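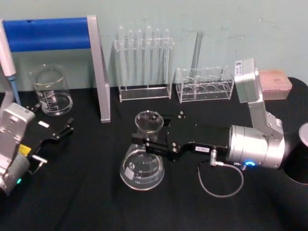 **Glassware & Bench Supplies / Beakers**

# Zultik Low Form Beaker with Spout

The Zultik beaker is a simple glass beaker for schools, small laboratories and home workshops. We have kept it in our shop for many years and it is still the one our customers order again most often. It has a pouring spout and white printed graduation marks, and the wall is clear, so you can follow a color change without lifting the glass.

Please note that the marks on a beaker are only for orientation. The tolerance is 5 % of the full volume. If you need an exact volume, please choose a measuring cylinder or a pipette.

## Sizes

| Order code | Volume | Pieces in box |
|---|---|---|
| ZB-1 | 100 ml | 13 |
| ZB-2 | 250 ml | 4 |
| ZB-3 | 600 ml | 4 |

The 100 ml size is packed in an unusual number, and we are often asked if it is a mistake. It is correct. The maker puts one extra piece in the box of twelve.

## Use and cleaning

- Wash before the first use. There can be some paper dust inside from the packing.
- Dishwasher is allowed up to 95 °C. Put the beaker with the opening down and do not let it touch other glass.
- Do not use steel wool or scouring powder. The printed marks will suffer from it.
- On a hot plate, start with low heat. Never put a hot beaker on a wet or cold surface.
- A beaker with a chip on the spout should not be heated anymore.

## Goes well with

Test tube rack Brarolness, clear acrylic, one row. Test tubes are sold separately.

## Delivery

We send from our store in Ilell. Small orders go by post, full boxes go with the courier. If some glass arrives broken, please keep the carton and write to us within 4 days, with the order number. We will send new pieces and you do not need to return the broken ones.

The 600 ml size is out of stock at the moment. We expect the next delivery in February. You can already order it, and we will take payment only when it leaves the store.

*Kazlauskienė Laboratory Supplies. Page last changed 16/11/2019.*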